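Building Care, Part One
Handout for lecture 5: Moisture in dwellings

Please read before the seminar. The words in the list at the end can come in the written test.

1. Where the water comes from

A home receives moisture in two ways. The first is from outside: rain through a roof, ground water in a wall, a broken gutter. The second is from the people who live in it. We breathe, cook, wash, dry clothes and keep plants, and all this puts water vapour into the air of the rooms. In this lecture we speak mainly of the second way. Rain and ground water come in lecture 6.

Students often suppose that a damp flat must have a leak. In the Prarkedwood survey, which we use through the whole course, 261 flats were visited during one heating season. In most of the flats with complaints the surveyors found no leak at all. They found cold surfaces, and air that was not changed often enough.

2. Relative humidity

Air can contain only a certain amount of water vapour, and warm air can contain more of it than cold air. Relative humidity tells us how much vapour is present compared with the largest amount possible at the same temperature. It is given in per cent.

From this follows something which many people find strange at first. If you cool the air of a room and take no water away, the relative humidity goes up. If you heat it, the relative humidity goes down, although the quantity of water is the same as before. A reading of humidity without a reading of temperature is therefore of little use. In your survey notes always write both, side by side.

The temperature at which the air becomes full is called the dew point. When air touches a surface colder than its dew point, water appears on this surface. We call it condensation.

3. Cold surfaces

Condensation comes first in the coldest place. In older homes this is very often the window glass, above all where there is only a single sheet. The bottom corners of a pane are usually colder than the middle, and the water which runs down collects on the lower bars and on the sill. Wood in these places should be checked every year, in April for example, when the heating season is ending. 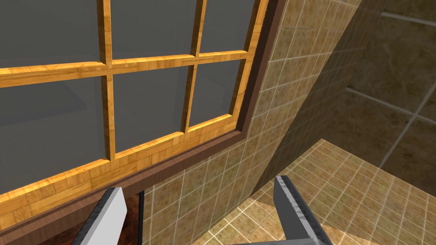 Fig. 1. Window divided by wooden bars, seen from a low position.

Other cold places are the outer corners of rooms, the wall behind a large cupboard, and the line where floor and outer wall meet. A part of the building where heat passes out more easily than through the parts next to it is called a thermal bridge. A steel beam that goes through a wall is the usual textbook case, but a concrete balcony slab works in the same way and you will meet it much more often.

Furniture makes the situation worse. A wardrobe pushed tightly to an outer wall keeps the warm air away from it. Leave a gap of 5 cm, and 10 cm if the wardrobe is a tall one.

4. Materials that take in water and materials that do not

Plaster, untreated wood, paper and most textiles take in vapour when the air is humid and give it back when the air is dry. They work like a slow store. A room with much plaster and wood has smaller changes of humidity during the day than a room with only hard, closed surfaces.

Glazed tile, glass and gloss paint take in almost nothing. They are easy to dry with a cloth, but the vapour stays in the air and looks for another place. With tiled surfaces the weak point is normally the joint. Ordinary cement grout is porous, it holds soap and dirt, and mould can live on it even when the tile beside it is perfectly clean. 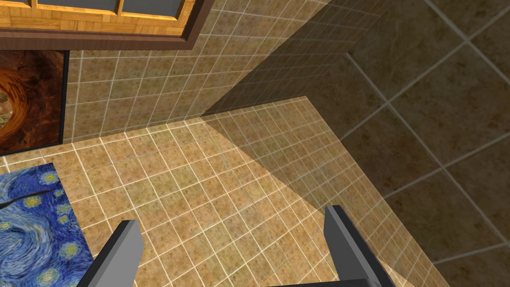
Fig. 2. Small speckled tiles with thin off-white grout lines.

In the demonstration we compare plain cement grout with Plalix, a flexible joint filler. Observe how a drop of water behaves on each of them after one minute. Please write what you see and not what you expect. The groups last year had quite different results, and the reason was mostly how well they had mixed the cement grout.

5. Measuring

We use the Oludard hand meter, which shows temperature and relative humidity. Three rules:

Wait until the numbers stop moving. After you come in from the street this can take several minutes.
Do not hold the meter near your face or over a radiator.
Take one reading in the middle of the room and one near the coldest surface.

The data file for the exercise has 474 readings. There are mistakes in it, and they were left in on purpose. Look for rows where the two columns have changed places.

A note about sunlight. Sun on a floor or wall warms the surface by some degrees, while a shaded part very near to it stays cooler. If you measure surface temperature, write down whether the spot was in sun or in shade.
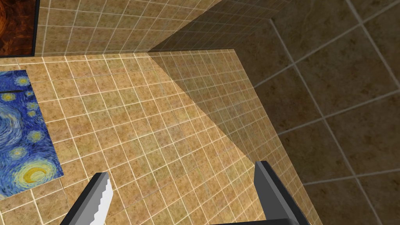

Fig. 3. Tiled surface, partly lit and partly in shade. At the left, a reproduction of Van Gogh's The Starry Night.

6. Changing the air

The cheapest method is to open windows wide for a short time, if possible on two opposite sides of the home. The humid air goes out and the walls stay warm. A window left slightly open for the whole day in winter changes the air slowly and cools the wall around it, so that mould may begin exactly there.

Extract fans in kitchen and bathroom should continue to run for some time after cooking or washing. They also need air to come in from somewhere — a bathroom door which closes too tightly can make a good fan nearly useless.

When old windows are replaced or sealed, the home loses the small leaks which changed its air before. The Granström house, our second case study, had no mould until its windows were sealed. The owners had done careful work, but no other way for fresh air was provided. Compare the two plans in your reader and mark where you would put an air inlet.

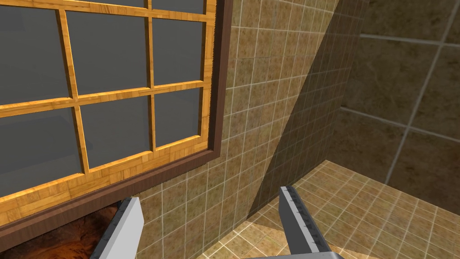

Fig. 4. Sash with a wood grain pattern, set in a dark brown outer frame.

7. Words to learn

Condensation: water that forms when vapour meets a cold surface.
Dew point: the temperature at which air can hold no more vapour.
Grout: the filling between tiles.
Sash: the part of a window which holds the glass.
Thermal bridge: a place where heat is lost more easily than beside it.

8. For the seminar

Choose one room in your own home. Measure it in the morning and again at 10 in the evening, and draw a simple plan with the readings on it. Mark the coldest surface you can find. One page is sufficient, and drawings by hand are welcome.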